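Ticket: broadband drops out in the workshop, fine in the house
Provider: Brolavari
Router: Jornus, the one you sent in March
Status: open

Opened 4th August

Hello again! Me with the workshop wifi. The connection out there keeps dropping for 60 seconds or so at a time and then comes back as if nothing had happened. Yesterday the router log had 12 drops in it, all after tea. Indoors it's lovely, films play all evening, no complaints at all. I've been through your help page and I'm writing it all down as I go (my handwriting is dreadful, so you're getting it typed).

What's out there: a Brito extender on the shelf by the door, fed by a Reller network cable that runs under the path from the house. Then there's my laptop on the windowsill, a radio, and the worktable with its dark mat and white top.

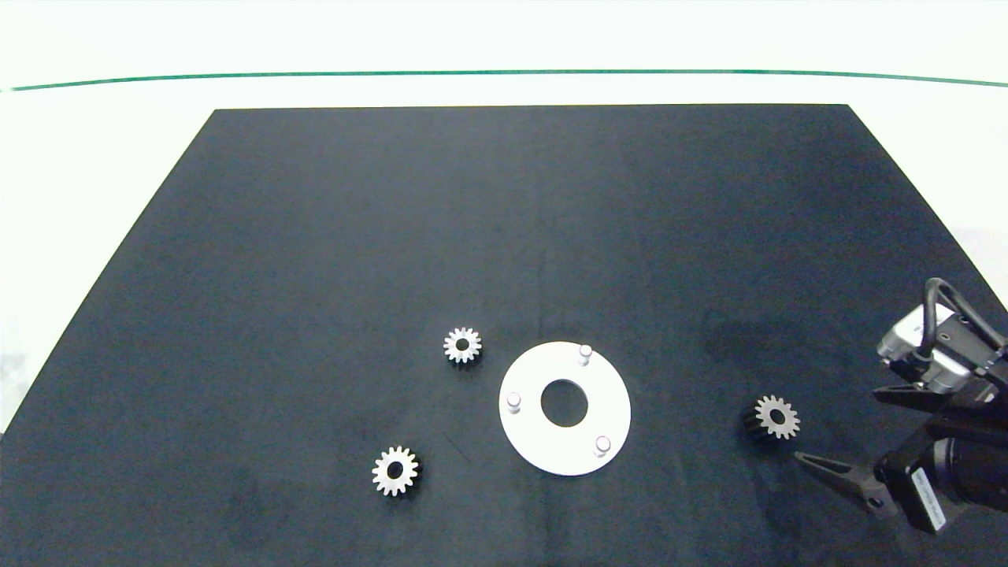
Step 1: Restart everything

Did the router first, waited for the lights, then the extender. It behaved for most of the afternoon and I was all ready to close the ticket – then three drops on the trot while I was on a call with my sister. She thinks I hang up on her on purpose.

Step 2: Change the channel

The Jornus was set to automatic. I picked channel 11, then 6, then 1, and gave each a full evening. No difference that I could see, except that on 6 the radio app stopped buffering. I've left it on 6.

Step 3: Move the extender

Your page says to keep it off the floor and away from metal, so it went from the low shelf to the top one, next to the paint tins (which are metal, I know, so I moved those too). Signal on the laptop went up from 50 to 65 per cent and I got quite excited! It still dropped that night though.
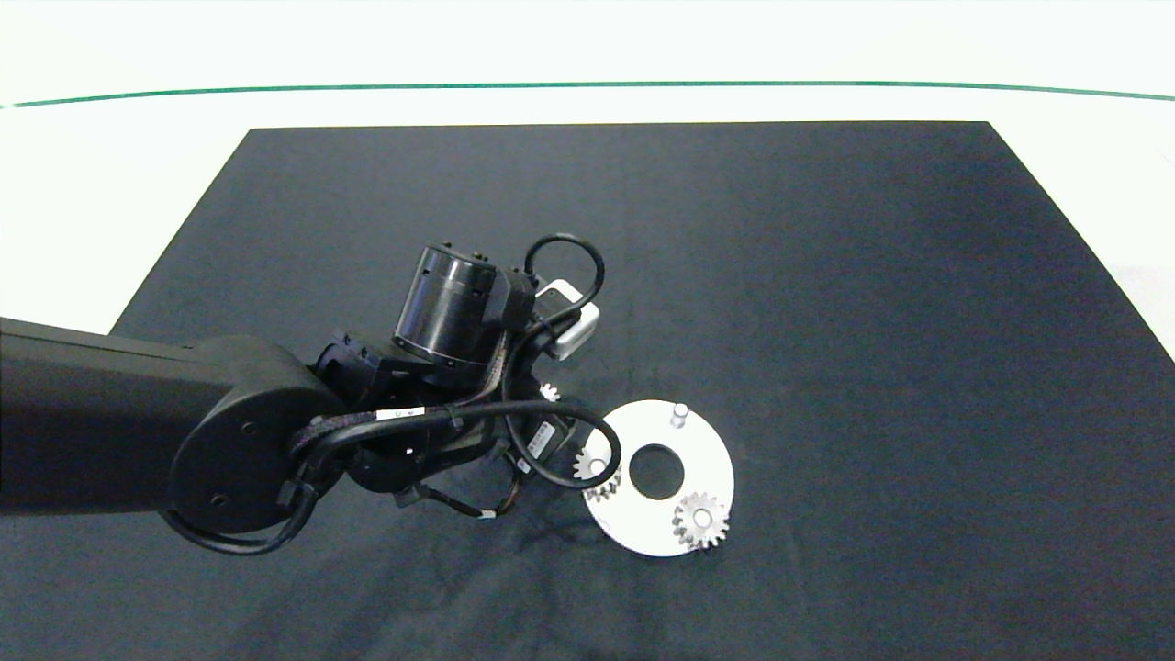
Dark mat on the worktable.

Step 4: Plug straight in

I should've done this one first. Laptop plugged into the Reller cable, extender switched off, wifi off. I left a ping running to the router, 2000 of them, and went in for supper. When I came back there was a gap right in the middle, same length as the others. So I don't think it's the wifi at all, and I'm a bit cross about the evenings I spent on channels.

The house end of the cable clicks in nicely. The workshop end has lost its little plastic tab and wobbles if you look at it. Is it worth putting a new plug on, or should I be pulling the whole run out from under the path? 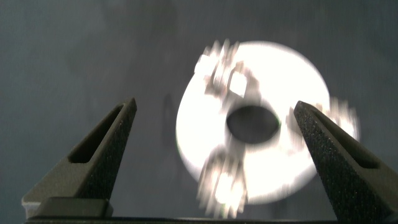 Brolavari Support replied: Thank you for the wired test, it helps a lot. Please fit a new plug at the workshop end before you dig anything up, and run the same ping again for a full evening. If the gaps carry on, try a short spare cable indoors on the same router port and send us both logs. We'll keep the ticket open.

Will do. I've got plugs on order but I'll have to borrow the crimping tool back from next door, so give me a few days.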